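3.2 Soft containers and the desk-clearing task

The second task family concerns the putting away of small stationery. We chose it after the pilot described in Section 2, in which participants were asked to list the objects they most often moved in order to free a work surface. Pens and pen-like items headed the list in both groups, and the container most often named for them was a soft case with a zip. Rigid pots and trays came a distant second and are treated separately in Section 3.4.

Soft cases raise a difficulty that the rigid containers do not. The shape of the opening depends on how the case was last put down, and a case that has been emptied tends to fold in on itself. Mahmoudi and Shek (in preparation) propose the term "mouth loss" for this condition, and we follow their usage. A case is scored as having lost its mouth when the two edges of the zip lie against each other for more than half their length. Under this rule, 53 of the 166 layouts in the Lasa set were marked as affected before any item had been put away.

Each layout consists of one case, the items to be stored and a variable number of surrounding objects, which are to be left where they are. Surrounding objects were drawn from ordinary workroom stock — tape, cable, bottles and hand tools — and placed towards the margins of the table. Figure 4 gives one layout from the set, with a purple case and two pens. 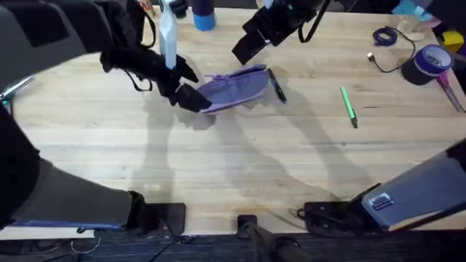
Figure 4. Desk-clearing layout with zipped case, black marker and green pen. Surrounding objects include a spray bottle, a coiled cable and a roll of purple tape.

The distance between case and items was not held constant. In the layout of Figure 4 the marker touches one corner of the case, while the green pen lies further off to the right. Contact of this kind matters for scoring, as any shift of the case may carry the touching item with it. We therefore record an item as displaced only if it has turned or moved relative to the case, and not merely relative to the table.

Two coders, working apart, rated 60 layouts for clutter on the five-point Pugh scale. Disagreements were confined almost wholly to the middle of the scale and arose mainly over cables, whose loose ends one coder counted as separate objects. The coding sheet was amended so that a cable and its connector form a single object. The Delta set, which contains 100 layouts, was coded under the amended sheet only, and its clutter ratings should not be compared directly with those given for Lasa in Table 2.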